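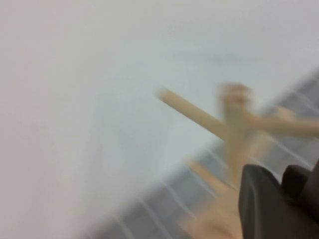
Fig. 1. Wooden dowel piece at the striped gray band, pale surface behind.

Plarklow Household Goods Study
Progress report to Kesier, 9/6/21

Work since April covered the small wooden items in the Flarnari set. The set has 26 items, and 9 of them are made of dowels or rods. All 9 have been measured, weighed and entered in the item list. Rod diameter was taken at both ends with calipers. Two pieces had a loose joint and were reglued before weighing.

Placement trials for the dowel group are complete at 400 placements. Each piece was set down upright and on its side. Results are in the shared table under "Seo, wood."

Open points:
Labels for the remaining 17 items are not printed.
The storage shelf is 2 inches too shallow for the longest box. A deeper shelf is on order and within budget.

Next period: measure the flat wooden items, then start on the cloth group.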